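1/31/25
By Aldo Santoro
5 min read

What the Curtains Were Doing: A Report on Sound in Small Rooms

My project started with a complaint. My roommate plays cello, and she said our practice room in Giner Hall made everything she played sound like it was coming out of a bucket. I said rooms can't do that. She clapped once, loudly, and I heard it – a sharp little flutter that bounced between the walls and took its time dying. I signed up for the independent project the same week, and I have been clapping in rooms ever since.

The question I settled on was simple. How much can you change the sound of a small room using only soft things a student could borrow or buy cheaply? I didn't want foam panels or anything that needs screws. I wanted curtains, blankets, rugs and cushions, because those are what people have.

A quick word on how sound behaves indoors. When you clap, some of the sound goes straight to your ear and the rest hits the walls, floor and ceiling. Hard, flat surfaces send most of it back. Soft, thick ones soak up part of it, turning it into a tiny bit of heat (I love this fact and have told it to everyone I know). The time it takes for the leftover sound to drop by 60 decibels is called the reverberation time, and it is the main thing I measured. Wallace Sabine worked out the basic rule over a century ago by carrying seat cushions in and out of a lecture hall at night, so I felt I was in good company with my armful of blankets.

The other thing I learned early is that fabric hung flat against a wall does much less than the same fabric hung in folds with a gap behind it. Air moves fastest a little way out from the wall, and that is where the cloth can grab it. Folds also put more cloth in the same width. Once I knew this I started noticing pleats everywhere I went.

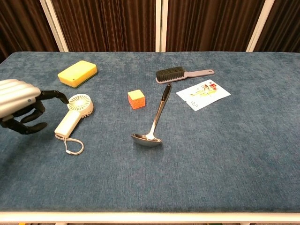
Methods and Materials

I popped balloons. A balloon gives a short, loud burst with plenty of energy at most pitches, and it costs almost nothing. I recorded each pop on a borrowed recorder set on a tripod in the same taped spot, then used free software to read off the decay. I wore earplugs, and so did anyone who wandered in.

I used 38 balloons in all. Two of those recordings had to be thrown out, one for a door slam and one for a very well-timed sneeze. The rest were good. I tested these setups:

Bare room
Curtain pulled flat across the long wall
Same wall, curtain in deep folds, hung 12 centimeters out
Folded curtain plus rug
Folded curtain, rug, and blankets over the music stands

The curtain was a heavy one from the drama department's Srisuk collection, which is what they call the big closet behind the stage. Thank you to the costume crew for letting me dig through it!

Results

The bare room was as bad as the cello suggested. The flutter showed up clearly on the recording as a row of evenly spaced spikes. With the curtain flat, the spikes shrank but were still easy to pick out. With the folds and the gap, they were gone. I played that recording over and over because I couldn't believe how clean it was.

Low notes were another story. None of my soft things made much of a dent in them. Long sound waves need thick material, and a blanket is thin no matter how hopefully you drape it. My roommate noticed this right away when she played her open C string, which still boomed in the corner by the radiator.

The rug mattered more than I had guessed. The blankets on the music stands barely mattered at all, and they kept sliding off.

What I Would Change

I'd measure with people in the room. Bodies and winter coats absorb a lot of sound, and an empty practice room isn't how anyone uses it. I'd also try bookshelves, which scatter sound instead of soaking it up – a whole other project, and one I would happily start in September if the Vumden practice annex is open by then.

My recordings and the spreadsheet are in the shared department folder under "balloons." The curtain went back to the closet, and my roommate has asked for it again.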